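4.3 Setting up the table for a sorting run

Read section 4.2 (Powering on the arms) first. The steps below assume both arms are mounted and the Drasby controller has finished its self-check.

1. Check the indicator light on each arm base. Both must be green. If either one is off or any other color, stop and go to section 7.1.

2. Clear the table of tools, packaging and parts left over from the last run.

3. Set the tray down slightly to the left of the table center, with the long sides parallel to the front edge. Push down on each corner. A tray that rocks will slide when a gripper touches the rim.

4. Lay out the parts on both sides of the tray. Leave enough room for the open fingers between any part and the tray rim. Parts may lie on their sides.

5. Route the gripper cables so that they hang in a loose curve. Move each wrist through its full turn by hand-guiding and watch the cable the whole way. It must not pull tight or catch on the forearm.

CAUTION: Keep both hands off the table whenever hand-guiding is switched off. The arms can start from a standstill without a sound.
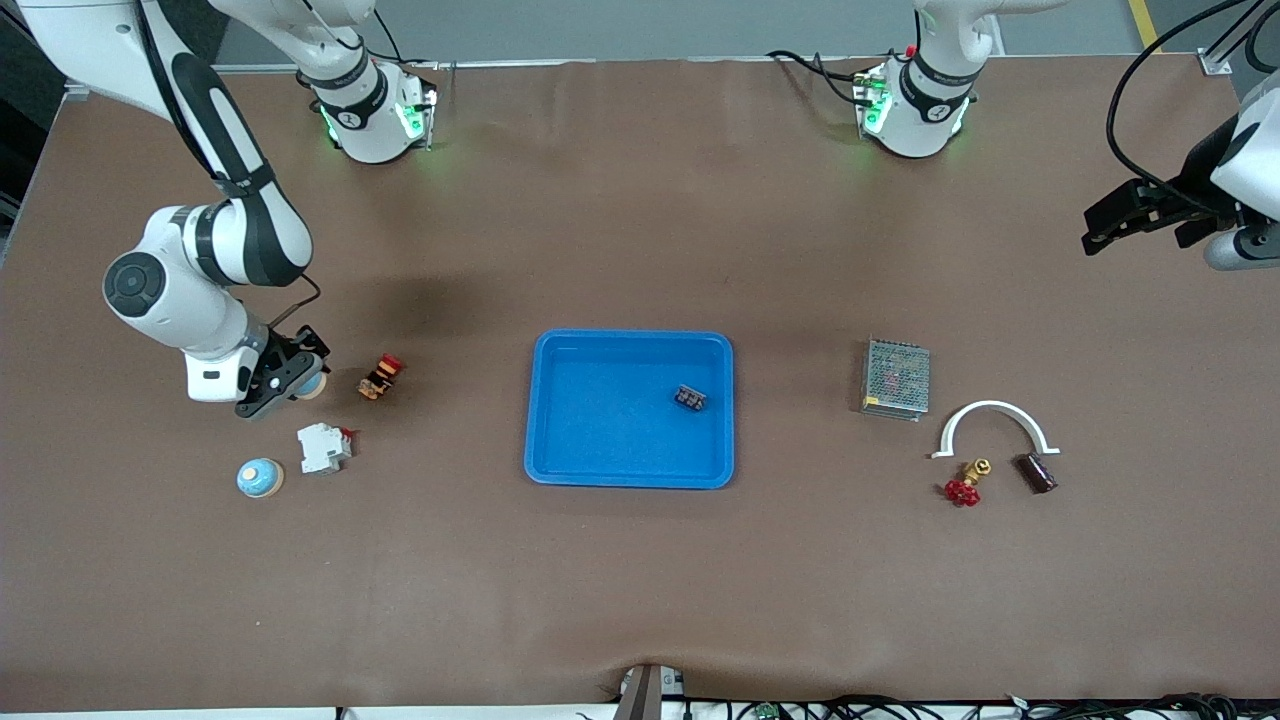

Figure 13. Tray and mixed parts on the table, with both grippers over the work area.

6. On the Vesum screen, open Layout and choose New. Type in a name for the parts set. Names longer than 43 characters are shortened when saved.

7. Press Scan. Wait for the outline of the tray to show on the screen, then press Accept. If the outline is crooked, straighten the tray and scan again -- do not drag the outline to fit.

8. Run one pick with each arm at low speed. The fingers should close on the part without pushing it along the table. If a part moves before it is gripped, lower the approach speed under Motion and repeat the pick.

9. Press Save. The controller keeps up to 288 layouts. Older ones have to be deleted by hand.

NOTE: An emergency stop button used as a part on the table is not wired to anything. Make sure everyone at the cell knows where the working stop is before you go on to section 4.4.

NOTE: Round parts are the hardest to place by hand. If one rolls, set it back with the flat side down where it has one. Bottles should lie across the direction the gripper comes in from.

Care between runs

Wipe the table with a dry cloth. Do not use solvent on the finger pads. Look over the cables along the front edge and push back any connector that has worked loose -- with the power off.

Replace the finger pads after 1,373 picks or when the surface looks shiny, whichever comes first. Order pads from Dristard and give the gripper model when you do. Questions about this section go to Châu La.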